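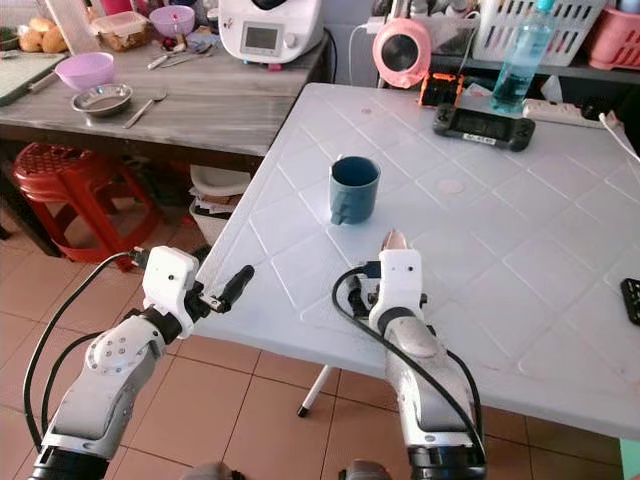

Do the blue sticky rolls pay for themselves in a pepper house?
On the evidence we have been shown so far, only where thrips come in through the same few openings every year, and only if somebody changes the rolls on time.

That is a less cheerful answer than the one in the Prulevora brochure, which has been doing the rounds since the grower evening and which several members have asked us to look at. The brochure says that rolls of blue sticky tape, hung along the rows with a lure clipped on every so often, cut thrips numbers by up to 83 per cent. It has a bar chart, and the bars are very different heights. What it lacks is any indication of where the tape was hung, what the crop was, or what the untreated house next door looked like.

We asked. The reply from the sales office said the figure came from "commercial conditions in sweet pepper" and that the full report was being prepared. Fine, but the tape is on sale now and the report isn't. When pressed on what had been counted, the office said adult thrips in flowers, taken in the best week. One week, then, and the best one. Members who grow peppers will know how much a flower count can jump about between a dull Monday and a hot one, with or without tape.

Two of our own members have tried the rolls this season and were kind enough to let us go through their notes.

Kyriaki Antoniadis put them up in one of her two pepper houses at planting and left the other as it was. Both houses had the same predatory mites, put out on the same day from the same delivery. Her flower counts were lower in the taped house through spring and then the two lines on her graph met in early summer and stayed together. She thinks the tape caught a fair share of the thrips flying in from the grass bank on the west side while the wind was coming from there. Once thrips were breeding inside, she could see no difference that she would put money on. She also points out that the taped house has always been the better one of the pair, with tighter vents and a newer door, which makes it an odd choice for a comparison. (She says she put the tape there as it was easier to hang. We have all done something like that.)

Gordon Sawatzky is more positive. He used the rolls only at the door end and under the side vents, doubled up, and changed them every nine weeks. He had his lightest thrips year for some time and sprayed less than usual. He had no untaped house, though, and it was a light year for a good many people who hung nothing at all. He is buying again. When we put it to him that this wasn't much to go on, he said he had bought worse things on less, and he may be right about that.

Then there is the lure. The rolls can be bought with or without it, and the lure is where a good part of the money goes. Svend Hallgrímsson, who used to do trap counts for a packhouse and has no tape to sell, went through the figures for us. His view is that blue tape catches thrips perfectly well on its own colour, that a lure can raise the catch, and that a bigger catch on the tape tells you very little about the crop. You may be pulling in thrips that would have gone past. He would want to see flower counts and marked fruit, week by week, from houses with plain tape, houses with tape and lure, and houses with neither. "Counting what's stuck on the glue is easy, so that's what people count," he wrote. He would also want the count done by a person who didn't know which house was which, and he accepts that this is a lot to ask of a working nursery in June.

A few practical matters the brochure goes over rather quickly.

The glue does not choose. Both members found parasitic wasps on the rolls, and Kyriaki found enough hoverflies to annoy her. If you are paying for beneficials, hanging sticky tape close to the release points is working against yourself. The predatory mites are not affected much, as they don't fly, but anyone relying on Orius should think hard before running tape down the rows. Orius does fly, and it eats a good number of thrips for nothing.

Dust is the other one. In a house with an earth path the lower edge of the roll is useless well before the time stated on the box, and the rolls nearest the door go first, which is exactly where you want them to work. Gordon's nine weeks was about as long as he dared. The instructions say the rolls last "a full season", without saying whose season.

Then taking it down. Old tape sticks to gloves, stems, trolleys and hair, and it can't go in with the green waste. The contractor who collects our members' crop waste has said he will turn away loads with tape in them. Please cut it down and bag it before you pull the plants.

On cost, the rolls come in boxes of eight at 180 a box before tax, lures extra. We won't try to say what that means per square metre, as it depends entirely on whether you tape the rows, as the brochure's drawings show, or only the openings, as Gordon did. Taping the rows costs several times more and is the version with the least behind it. It is also, as you may have noticed, the version that sells more tape.

There is a rival product from Barano, in yellow and blue, which is a bit cheaper and makes no percentage claims at all. We have nothing to say for or against it beyond that. Yellow will pick up whitefly and winged aphids better than thrips, so be clear about what you're after before ordering. The trade counter told one member that the two colours were "more or less the same thing". They aren't.

Our advice, for what it is worth before any proper trial has been seen:

If you have a known entry point – a vent above a weedy bank, a door facing a hay field – plain blue tape there in spring is a reasonable thing to try.
Leave the lure off in the first year.
Keep the ordinary monitoring cards going, away from the tape, or you will lose your only means of comparing this year with last.
Count flowers too, even if it's only a handful of plants in the same row each week, and write the numbers down.
Don't cut your mite order on the strength of a bar chart.

We have asked Prulevora for the full report again, along with the counts from the untreated houses and the weeks on either side of the best one. If it arrives and it is good, we will say so. Hermenegildo Nava has offered to split one of his houses with a curtain next season and run plain tape on one side, and Svend has agreed to draw up the counting sheet. It will still be one house on one farm, and a curtain won't stop everything, but the results will be printed whichever way they go.

Members who used the rolls this year and kept any sort of count, good or bad, are asked to send it in before the end of November. Scribbled sheets are welcome. We would especially like to hear from anyone who tried them and gave up halfway, as those people tend not to get into brochures. Notes to Garnet Marchand at the usual address, please, with the crop, the planting date and where the tape was hung.

15/10/2026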